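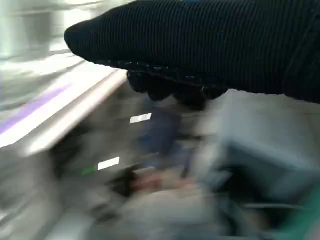

Figure 1. White against dark, with the violet stripe on the pale edge to the left.

Finding dark things in dark storage: a labelling project for the Loltholm textile room
Banafsheh Heydari

1. Background

The textile room at Loltholm keeps its spare cloth, lining, straps and webbing in shared storage. Most of it is black, navy or dark grey, as those are the colours people ask for when they make bags and work clothes. Students take pieces out at the start of a session and put them back at the end, often in a hurry. A good deal of time goes on lifting things out to see what they are.

My project looked at whether a simple label could cut down the time spent searching. I did not want to change the shelves or buy new boxes. The room has to be usable by evening classes as well, and they do not follow our system.

2. What was there before

Before the project, materials were marked with brown card tags tied on with string. The tags had three problems. They twisted round so the writing faced inwards, the string caught on other items, and the brown did not show up well on dark cloth. Some tags had come off altogether and were lying at the bottom of the boxes.

There was also a list on the wall, but it gave the box and not the item, and it had been written for an older layout. I left the list alone until the labels were done.

3. Choice of label

I wanted a plain white label with a wide shape, so that there was room for one line of writing. White gives the strongest contrast on black and navy. I considered yellow, which looked good on the black samples, but pencil marks were harder to read on it.

I made the first set from Diltex label tape, cut to 70 mm long. Shorter pieces did not leave enough space for a material name and a weight. Longer ones had to bend round the folds and started to lift at the corners.

Contrast matters more than I expected at the planning stage. In Figure 1 the two small white rectangles are easy to pick out, while the dark shapes about them run together. The bright band along the edge stands out too, and so does the violet stripe above it. I kept this in mind when deciding on the colours. A label does not have to be large to be noticed, but it does have to be much lighter than what it is fixed to.

4. Placing the labels

The shelves are a Fasar unit, 300 mm deep, so anything at the back is hard to see unless you pull the front row out. I tried labels in three places: on the top face, on the folded edge, and on both. The top face was best for boxes, where you look down. The folded edge was best on the shelves. Putting a label on both worked well but used twice the tape, and people did not always fold the cloth the same way again afterwards.

In the end I used the top face for everything in boxes and the folded edge for everything on the shelves. Narrow straps and webbing were rolled and closed with a strip of the same tape, which then served as the label.

5. Trying it out

I did a trial on a Saturday, when the room was quiet. I asked a classmate to find a particular piece of navy lining in a mixed box, first with the old tags and then with the new labels. With the old tags it took 46 seconds. With the new labels it was quicker, but by then she had already seen the contents of the box, so I have not used the second time as a result. A fair test would need a different person for each try.

Two comments from the trial were useful. One was that the writing should start with the material, then the weight, as people look for lining or canvas first. The other was that tape does not hold on fleece - it needs a stitched label or a pin.

6. Problems still open

Labels that overlap a fold come loose. I have not found a good answer for fleece or for anything with a brushed surface. I also do not know how the tape behaves after several months of handling, or whether it leaves a mark on lighter fabrics.

7. Next steps

The wall list will be rewritten in July to match the new labels, with the same wording and in the same order. Stitched labels for the fleece are being made from white cotton offcuts, using the writing guide kept in the top drawer.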